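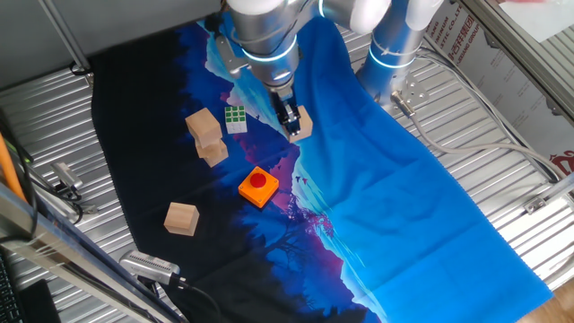 Varudo V2 tabletop arm: five months on our packing line
Posted 10/30/19

I run a small packing room for Pekberg. We box up wooden toys and puzzles, mostly gift sets, and on a normal shift we send out 755 of them. Back in May we put in a Varudo V2, the two-finger version, and I promised a few people on here that I'd write it up once the novelty had worn off. It has, so let's go!

First, what it's good at. Cubes. My goodness, it loves a plain wooden cube. Anything with flat, parallel sides that fits between the two fingers, it'll pick up and set down all day long and never once complain about its wrists (mine have felt so much better since June, by the way). Stacking is decent, though the top block often ends up a bit crooked, and I still nudge those straight by hand out of habit. Puzzle cubes are trickier. If a layer is turned even slightly, the grip goes funny and you get a pause and a sulk.

Setup took us most of a morning. The manual is terrible, a fat little booklet translated by someone in a hurry, and the page on grip force is just plain wrong. Call the dealer (ours is Nikolaidis) and ask for the newer sheet. Also, buy longer cables than you think you need.

I do like the light rings on the joints. I thought they'd be a gimmick, but you can tell from across the room whether it's powered up, and the newer folks found that reassuring.

Now for the part people keep emailing me about, which is jobs. We had four packers before and we have four now. What changed is who does what. The sorting, which everybody hated, mostly went to the arm, and the rest of us spend more time on checking, ribbons and returns. One of our packers learned to teach it new positions and got a raise out of it, and I'm thrilled for her. The downside is that it's quieter. We used to stand around one table and gab, and now two of us are off at the far bench. I miss that more than I expected, and I've started moving our breaks so they overlap again.

It also sets the pace if you let it. In the first few weeks we were all trying to keep up with it, which was silly, so we slowed it down by 10 percent and everyone got less snappy.

Cost was $3,000 secondhand, plus another $200 for spare finger pads. We looked at the Werex as well, and it's faster, but the software gave me a headache.

Four stars. I'd take the last one back off the shelf if they'd fix that manual.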